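Kapitel 7
Lernen aus simulierten Demonstrationen

7.1 Einführung und Lernziele

Die vorangegangenen Kapitel behandelten die Bahnplanung für einen einzelnen Manipulator bei vollständig bekannter Umgebung. Im Folgenden wird diese Voraussetzung aufgegeben. Gegenstand des Kapitels ist die Frage, wie sich Greif- und Ablagestrategien aus aufgezeichneten Bewegungsabläufen ableiten lassen und unter welchen Bedingungen eine in der Simulation erworbene Strategie auf reale Anlagen übertragbar ist.

Die Darstellung folgt dem Verfahren von Abdelaziz und Sýkora, das unter dem Namen Seltero bekannt wurde. Die Autorinnen trainierten ihre Strategie mit 1502 simulierten Demonstrationen und prüften sie anschließend an 25 Anordnungen, die im Training nicht enthalten waren. In 23 Fällen wurde die vorgegebene Zielanordnung erreicht. Die beiden Fehlversuche werden in Abschnitt 7.4 gesondert untersucht.

Für die Modellierung der Arbeitsumgebung empfiehlt sich eine bewusste Beschränkung. Einfarbige Quader und Würfel unterschiedlicher Größe auf einer hellen Tischfläche genügen, um die wesentlichen Schwierigkeiten der Aufgabe abzubilden: gegenseitige Verdeckung, gestapelte Objekte und Teile am Rand des Sichtfeldes.

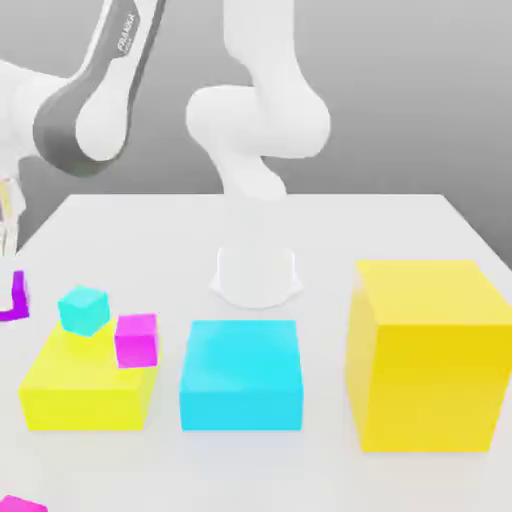

Von der Geometrie der Objekte ist ihre physikalische Parametrierung zu unterscheiden. Reibung, Masse und Kontaktsteifigkeit werden im Verfahren nach Seltero für jede Episode neu gezogen (Domänenrandomisierung, Abschnitt 7.3). Der Vergleichsdatensatz Pledholm verwendet dagegen feste Werte.

Nach Bearbeitung dieses Kapitels sind die Studierenden in der Lage, den Zustandsraum einer Manipulationsaufgabe formal anzugeben, eine Verlustfunktion für das Imitationslernen zu begründen und Erfolgsquoten bei kleiner Stichprobe sachgerecht zu beurteilen. Vorausgesetzt werden die Kinematik aus Kapitel 3 und die Grundlagen der Schätztheorie.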